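Course Notes, Unit 6: Reading a Scoreboard Spec Sheet
Sports Facility Operations
June – posted by Merike Ramanauskas
9 min read
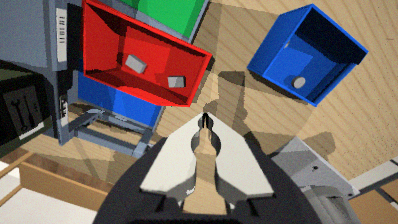 Fig. 6.1. Red bin with two gray cubes, green and blue bins alongside (computer rendering).

Last unit covered bleachers and sight lines. This one covers the display itself: how it is sized, what it is made of, how it is wired and what to ask a vendor before signing. Bring the spec sheet for the Bloxham gym to class. We will mark it up together.

1. Fixed-digit boards and full displays

A fixed-digit board shows numbers in set places: home score, visitor score, clock, period. Each digit is built from seven segments. Team names and labels are painted or vinyl. If a sport needs a field that is not on the board, such as shots on goal, you have to add a panel.

A full matrix display is a grid of pixels. The controller decides what goes where, so the same surface can show a basketball layout at 4 p.m. and a volleyball layout at 7. It costs more to buy and takes more training to run.

Many schools end up with a mix, a fixed-digit board with a small message panel under it. The Bloxham board is this type. The original went up in 1959 with incandescent bulbs, and the steel frame on the north wall still dates from then.

2. Digit height and viewing distance

For this course, use the rule of one inch of digit height for each 50 feet of viewing distance as a bare minimum. Measure to the farthest seat, along the line of sight. Do not use the floor distance if the seats are raised.

Worked problem: the farthest seat in a stadium is 601 feet from the board. 601 divided by 50 is 12.02, so a 12-inch digit falls just short. The next size in the Hollus catalog we are using is 18 inches, and that is what you would specify. Show the division in your homework, and round up.

Color matters too. Red and amber digits read well indoors. Outdoors, check the brightness rating and which way the board faces. A board facing west in the late afternoon takes direct sun, and a visor or louver over each row helps.

3. Sport by sport

Basketball: game clock, score, period, team fouls, bonus, possession, time-outs left. Shot clocks are separate units and must be tied to the same controller.

Hockey: game clock, score, period, and at least two penalty timers per side with player numbers. Penalty timers must stop and start with the game clock. Ask for a demonstration of this. Ice rinks also need a board rated for cold and damp air, and a shield against pucks.

Baseball and softball: runs by inning, total runs, hits, errors, ball, strike, out. No game clock in most leagues, though some use a time limit.

Swimming: lane, place and time for each swimmer. The board takes its data from the timing system, so compatibility comes first and size second. Hardware has to stand up to chlorine in the air.

Volleyball: points, sets won, time-outs, serve indicator.

4. Control and wiring

Wired control uses a data cable from the scorer's table to the board. It is dependable, but the conduit has to be planned before the floor is finished. Wireless control saves the trench – and adds a radio link that can fail on a crowded night. Keep a spare data cable in the scorer's box either way.

Power is a separate line item. Have a licensed electrician confirm the circuit, the disconnect location and the grounding. Liam Wainwright will cover load calculations in Unit 7, so for now just copy the maximum wattage from the spec sheet. For class problems, assume a limit of 2000 watts on the display circuit unless you are told otherwise.

5. Mounting

Get the weight of the board with all panels attached. Indoor boards usually hang on wall brackets. Outdoor boards sit on steel columns set in concrete, and the footing depends on soil and local wind load. An engineer has to sign this drawing. Allow for a sponsor panel now if one may be added later, as it changes both weight and wind area.

6. Questions for the vendor

– How long are parts kept in stock after a model is dropped?
– Can one person replace a digit from the front?
– Who pays freight on a warranty return?
– Is operator training included, and for how many people?

Homework

Read the Astonik and Hulel proposals in the course packet. Fill in the comparison table for digit height, wattage, weight, control type and warranty. Then write one page recommending a board for a gym used for both basketball and volleyball. Octavio Maldonado will collect these at the start of the next class. Late work loses one letter grade.

Questions about this unit: see Merike Ramanauskas in office hours | © Sports Facility Operations course staff | Back to top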